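Clernach says flood-displaced families may return to Brinderley
5 Mar 2021

The regional government in Clernach has told families living at the Clandeck transit site that they may go back to Brinderley, where most of them lived before the January floods.

A notice posted at the site said water and power had been restored in 3 of the town's districts and that the road from Clandeck was open to buses. Returns are voluntary, the notice said, and no family will lose its place at the site for choosing to stay.

The site holds 605 households, according to the regional housing office. By the end of last week, 417 had put their names down for transport. The first buses are due to leave in seven days.

Residents' representatives said they welcomed the offer but wanted a written list of the buildings that have passed inspection. They also asked that the school at Clandeck stay open until the end of the term, so that children are not moved twice.

The housing office said the list would be posted at the site gate and read out on local radio. It did not give a date.

Households whose homes were destroyed can apply for apartments in the Zeman blocks on the east side of Brinderley. Rent there will be waived for the first seven months. Applications are taken at the site office and at the town hall, and applicants must bring their registration card. 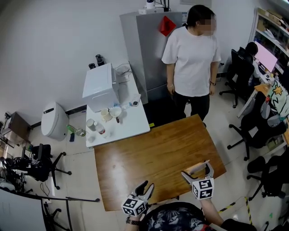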